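Égouttoir Stenix : mon avis

Juillet 2023

Je cherchais un égouttoir en métal pour remplacer mon vieux truc en plastique, et j'ai craqué pour le Stenix – 31 euros chez Vostbridge, ça va !

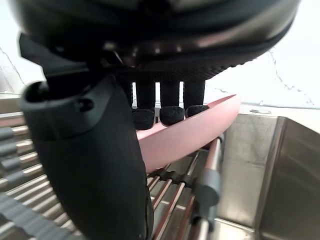 Les tiges sont fines mais ne plient pas, et les assiettes tiennent bien penchées.
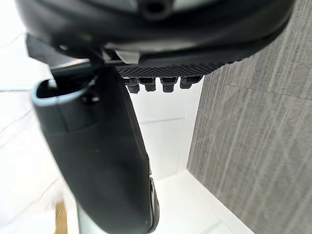
Le Stenix au quotidien

Côté nettoyage, un coup d'éponge et basta. 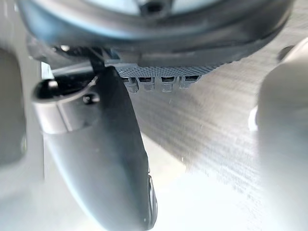
Mon seul bémol, les bols profonds, qui basculent un peu (je les cale au fond). 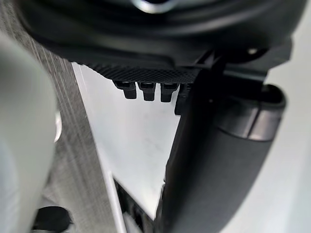
Passe-t-il au lave-vaisselle ? Le vendeur le déconseille, je le lave à la main.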